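About Flellotar

Flellotar sets up and looks after small robot arms for schools, workshops and packing rooms. Petrică Moldovan and Aníbal Macedo started the company in March with one used arm and a rented unit. We now have 43 machines under service contract.

Most of our work is on tabletop cells with a wrist camera and a two-finger gripper. When an arm comes in, we check the base bolts, run each joint slowly through its range and listen for noise. The camera mount is tightened and the camera calibrated against a printed grid. Gripper coverings are checked for splits and replaced every 800 hours, or sooner if they have started to slip.

After that the arm goes on the bench to handle ordinary things. Pens, soft cases and small toys show up faults that a steel test block hides. A fabric case gives way when it is gripped, so the closing force has to be right.

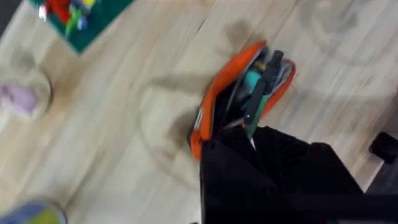 Each arm does 50 picks before we sign it off. If it drops anything, we adjust the force or the finger alignment and start the count again. Aníbal keeps the service log and the customer gets a copy with the machine.

Repairs usually take a week. Cable faults at the wrist are the most common job, and we carry spare cables for the Brollura and Jevmont arms. Older Jevmont controllers have to be ordered, so allow roughly 20 days for those.

We also visit sites. Petrică covers the Khamphan workshops and can train your staff on daily checks while he is there. To book a visit, send us the arm's serial number and a short note of what it is doing wrong.

Page updated 14/06/2025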